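**Plostby Opens Second Workshop to Meet Demand for Maple Boards**

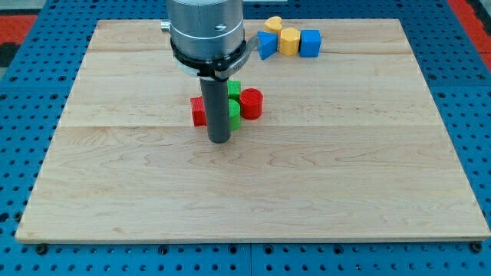

*A maple board made from joined planks.*

MANDAU – Plostby, a maker of kitchen boards and butcher blocks, will open a second workshop in Mandau in January. The new space adds 2,000 square feet and will handle gluing, sanding and finishing. Cutting and milling will stay at the company's first shop on Husach Road.

Plostby shipped 1,584 boards last year, most of them to independent kitchen stores and restaurants. Wait times for custom sizes had grown to 43 days by the fall. The company expects to bring that down to 20 days once the second workshop is running.

"We were turning away restaurant orders because we had no room to let the glue cure," said Sowmya Achari, owner of Plostby. "We looked at moving everything to one bigger building, but the milling machines are staying where they are. Two shops a few minutes apart works fine for us."

The company will hire four people for the new site, including a finishing lead. Vignesh Suvarna, who runs production at Husach Road, will manage both locations.

Plostby buys its maple from Kurian, a family-owned sawmill, and will continue to do so under a new two-year agreement. Prices for standard boards will not change. Custom orders can be placed by phone or at the Husach Road counter, which is open until 5 p.m. and on Saturday mornings.

Stores that carry Plostby boards will receive an updated order form before the opening.

**Media contact:** Sowmya Achari, Plostby, Husach Road, Mandau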